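3.2 Code choice and the second listener

The songs of the Parance collection were written for two audiences at once, and the singers say this openly in their interviews. When a verse moves from the local dialect into the standard language, the change normally falls on a line which carries the story. The refrain stays in dialect, also when the rest of the text is fully standard. Mühlbauer calls this the "open door" of the song: the outsider is let in by the verse, but he must learn the refrain by ear.
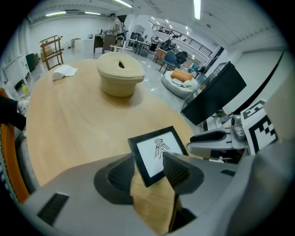 Our reading follows him in the main point, with one reservation. In the songs of Callau the switch is often placed inside a single rhyme pair, so that the first rhyme word belongs to one language and the second to the other. A listener who knows only one of them hears no rhyme at all. Of the 853 lines which we transcribed, the clearest cases come from 3 songs, and all of them are love songs. Dirk Mühlbauer did not treat love songs, and this may explain why his model has no place for the broken rhyme.

Deschamps is a different case. She switches seldom, and mostly in names of food and of streets. We would not call this word play – it is nearer to quotation.
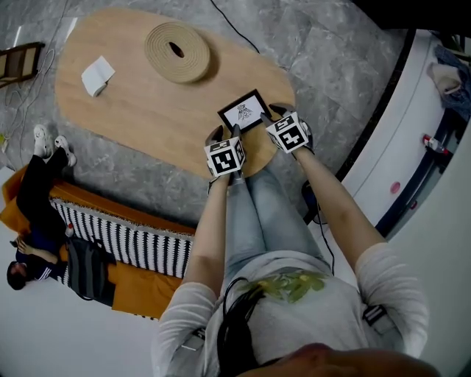

Figure 2. A framed card with a sketched illustration, held in both hands over an oval wooden table.

The question of spelling remains. On the printed sleeve of Brevo the dialect words are put in italics, while in the handwritten drafts they are not marked in any way. We have therefore followed the drafts in all quotations, and we give the printed form in a note where the two differ in more than the accent.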